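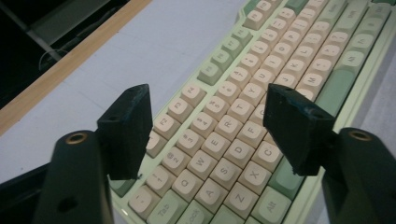 Hiver hand-demo work, progress to 11 February 2022
For: Sarantis program office
From: Lullitz site

Short one this time, full write-up comes with the April report.

Where we are
Keyboard task is the main thing now. Person holds the gripper, goes to a key, presses, backs off, next key. 1,395 demos recorded so far, 87 thrown out (mostly dropped tracking, a few where the wrong key got pressed and the label didnt match). Letter keys and number row first. Modifiers after that.

What slowed us down
Pads are wide compared to a keycap. People new to it hit two keys at once. We now ask for 30 practice presses before anything gets saved, and that has helped.
Finger pads are scuffed and chipped along the edges. Still usable, but we want a fresh set before the next block so the data stays consistant.
View of the keys is the other issue. With the fingers over the letters the right one hides B, and people lean round to find it. Asked them to aim from the neighbors instead. 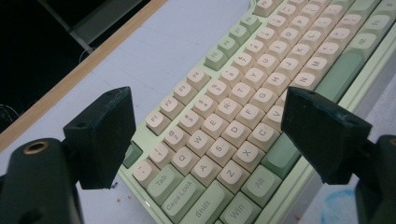

Next
- Finish modifiers, 38 sessions left on the plan
- First training run on the Lultlow machine, single key presses only
- Short words after that, if the single keys hold up

Money
On budget. One ask: OK to move what's left of the travel line to spare finger pads? Need a yes or no before we order.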